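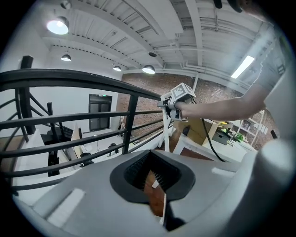 2018-06-21
Posted by the Nadlow workshop

Part 2: Putting the railing together

Okay, so the stairs are standing and you've had a coffee. Now comes the railing, and I'll admit this is the bit I like best! I've put in the Floderier kit (the black one) at our place in Stirnville and again at the Hervieu shop, and these are the steps I wish I'd had.

1. Lay all the posts and bars out on a blanket. Black paint scratches if you so much as look at it.

2. Stand the top post first and only finger-tighten the bolts. You'll want the wiggle room later, trust me.

3. Work your way down, one post at a time, checking each with a level.

4. Slide in the horizontal bars from the bottom up. If one sticks, back it out and turn it a little. No hammers!

5. Set the curved handrail on top. Get a friend for this, because it's long and awkward and it will swing around on you.

6. Now tighten everything, going over all 12 post bolts twice.

Note: the curved section for the spiral comes in its own carton, part 2269. Mine showed up a week after the rest, so check before you start.

Caution: keep people off the stairs until step 6 is done. A finger-tight railing looks finished and it isn't.

Caution: don't hang or clamp anything on the handrail while the touch-up paint is curing. I give it 2 days, longer if you're doing this in December with the heat off.

Next up is cleaning, and for that all you need is a damp cloth and mild soap.

Related
Part 1: Standing the center column
Part 3: Cleaning and touch-up paint
Floderier parts list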